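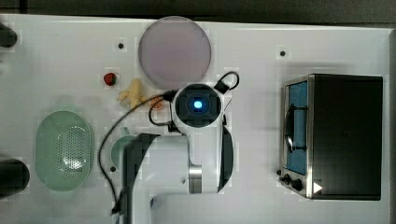
The Case Against the Matching Kitchen

My sister-in-law bought a mint colander in July because it went with her dish towels. It has holes only in the middle. Rinse a pound of strawberries in it and the water collects along the sides, so you tip it, and half the berries go into the sink. She has a lavender plate to serve the survivors on, and I will admit it is a pretty plate. The colander still doesn't drain.

I have been hearing for years that color will make us cook more. Paint the kitchen white, keep the counter white, then bring in pale green, pale purple and a bit of pink, and you will want to stand there chopping things. I have my doubts. I have cooked dinner most nights for 20 years, and the thing that decides whether I cook is whether there is food in the house and whether the pan is clean.

The store that sold her the colander is called Osta. I went in with her the second time, to see what all the fuss was about. Everything on the ground floor was arranged by color, which is a strange way to look for a strainer. The green strainers were with the green mugs and the green soap. If you wanted to compare one strainer with another — the size of the holes, say, or whether it would stand up by itself — you had to walk all over the building. I don't think that is an accident.

Simin Bahrami, who writes the Nazari housewares newsletter, argued there last month that pretty tools get used and ugly ones get shoved to the back of the cupboard. I read her every week and usually agree. On this she is wrong, at least in my kitchen. My ugliest tool is a dented steel colander from my mother's apartment, with one handle bent from a fall down the cellar stairs. It comes out almost every day. My prettiest is a Hinow fruit bowl the color of weak tea, a wedding present, and it holds rubber bands and takeout menus.

Then there is the white counter. People love one in a showroom. Put a strawberry down on it, leave the room to answer the phone, and come back. I had a white counter for 4 years in the apartment on Grustby Street and I spent more time wiping it than cutting on it. Beet juice, turmeric, red wine, the ring from a coffee can. The landlord finally replaced a section and billed us 933 dollars, and I would have paid half that to have had brown in the first place.

I am not asking anyone to throw out a plate. A plate has an easy job. It has to be flat enough and big enough, and after that it can be lavender or orange or have a rooster on it. Colanders, knives, peelers and pots have harder jobs, and those are the things I'd like to see sold by someone who has used them. Put a sink in the store. Let me run water through the thing before I pay for it.

My neighbor Simin Fallahi did her own version of this. She took 3 colanders home, tried each one on a pot of rice, and returned two. The clerk asked whether there had been a problem with the color.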